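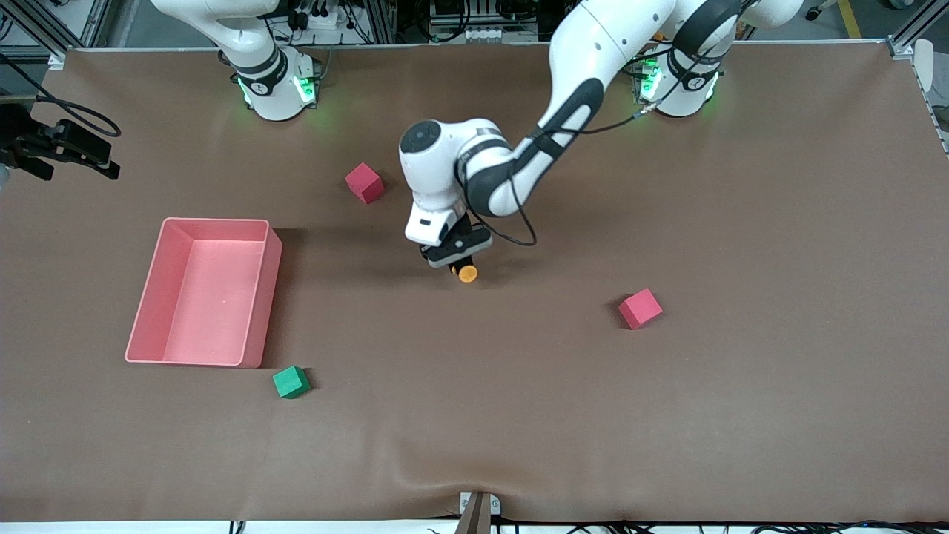
What should the table covering be where the sorting is done? A plain brown one, one colour all over, with an open bin at the side to put things into.

Reading time: 2 minutes

To: Skarkside list
From: Cecilia Agyeman
Re: sorting table, covering and bins

I've been through the replies and this is where we've got to. The covering stays as it is. It creases a little along the front edge and people have asked whether we should tape it down. I would leave it. Tape lifts the surface when you peel it off, and we had that trouble with the old green one at Darko. If the creases bother you, undo the clamp, pull the material towards you with both hands and do the clamp up again. Don't iron it.

On bins, I looked at the Plamitz ones and the Brasemeo ones. The Plamitz bin is deeper but the sides slope in, so small things roll to the middle and you end up digging for them. The Brasemeo one has straight walls and a flat floor and I think it's the better buy. They come in packs of 30 and we have used up the last pack between the two rooms. I have asked for a price on another.

Someone wrote in May:

> We keep losing the little round pieces. They go off the back
> of the table and under the shelving. Could we have a lip
> along the edge, or a tray? Also can we agree what goes in
> the bin and what stays out, as I came in at half past nine
> and everything had been tipped in together.

I don't want a lip. It gets in the way of wiping down, and crumbs collect behind it. Spread things out flat with space between them, and keep the small round ones near the middle of the table until you are ready to put them away. Stand them on end if they will stand.

As for what goes in the bin, put in whatever you have finished with, one piece at a time. Please don't tip. The box list has 248 lines on it now and it takes a whole afternoon to put right when things get mixed up. Anything that isn't on the list goes on the shelf by the door with a note - your initials will do.

The bin lives on the left of the table. I know two of you are left-handed and would like it on the other side. Move it while you're working, by all means, but put it back when you go.

I still need someone to check the labels on boxes 98 onwards. Reply to me and not to the whole list, please.

Cecilia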